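Brellau gripper fault

The Brellau gripper fault was a recurring failure in two-finger robot grippers used at the Urio parts-handling plant in Mostimstead. Affected units closed without holding the part and reported a completed grip to the controller. The arm then moved to the next station empty, or dropped the part on the way.

Background

The Brellau gripper was introduced at Urio to place small housings on wooden work tables. Each finger was driven through a linkage on the gripper body. A position sensor told the controller, named Visteo, how far the fingers had traveled. The original design had no force sensor.

Failure

The fault was first recorded in April, when 19 grippers were in service. Over the following weeks the plant logged 975 missed or dropped parts. In 2 cases a part fell outside the guarded area. No injuries were reported.

Cause

An internal review led by engineer Adhiambo Lema found that a setscrew in the linkage could work loose under repeated opening. The sensor was mounted ahead of the screw and continued to give normal readings while the finger lagged behind. Lema's report also criticized the inspection schedule, which covered the finger pads but left out the linkage.

Response

Urio withdrew 4 grippers and fitted the others with a locking screw. Visteo was changed to stop the arm if motor current did not rise during closing.

See also: End effector; Machine guarding

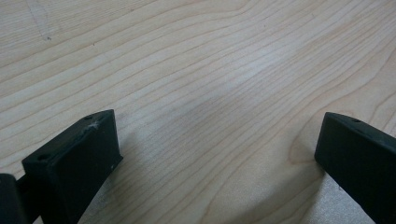 Two-finger gripper with its fingers open over a wooden surface. A scuff mark is visible on the left finger.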